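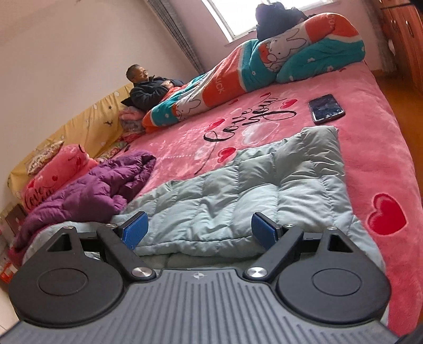 Fig. 7.1. Hand-held gripper with its fingers open, facing a pale quilted piece on the bed.

Unit 7: Collecting demonstrations for soft items

Read this before the lab. It follows the reading on imitation learning and assumes you know what an episode is.

A policy trained from demonstrations learns from paired data: what the camera on the gripper saw, and how the gripper moved and closed. In this course the gripper is held by a person. The data comes from homes as well as from the lab, and the rooms are left as they are. The Kinyua set, which we use for the second assignment, has 4,000 episodes of clothing and bedding. Expect patterned blankets, daylight from windows, and people in the room.

Soft items are harder than boxes and cups for two reasons. A garment has no fixed shape, so its pose can't be written down as one position and one angle. It also folds over itself, and the part you want to grasp may be underneath.

Terms used in the lab

Episode: one attempt at one task, from first motion to release.
Grasp point: the place on the cloth where the fingers close.
Regrasp: letting go and taking hold again within the same episode.
Two-handed episode: an episode recorded with a gripper in each hand, on a shared clock.

Two-handed work

Jackets are usually done with two grippers. A typical grasp pair is one gripper at a cuff and the other at a fold of the body. The two streams have to be matched in time before training. In Pilance, open both streams, line up the first closing of each gripper, and save the offset with the episode. An offset of even 3 frames will teach the policy to pull before it holds. 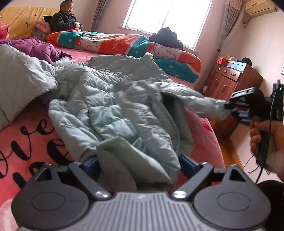

Should failed grasps be removed from the set?

Keep them if the operator recovers within the same episode. A policy trained only on clean grasps has no examples of what to do after a slip. Remove an episode if the operator gives up or if one of the streams stops early.

Lab task

Work in pairs. Record 25 episodes of laying a jacket flat, starting from a different rumpled state each time. Change the starting side of the bed or table partway through. Label each episode with the garment type, the number of regrasps, and whether the sleeves ended up free of the body.

Upload to the Borno drive under your pair number. Larent students use the separate folder set up in August. Grading looks at the variety of starting states and the accuracy of labels. Speed is not graded.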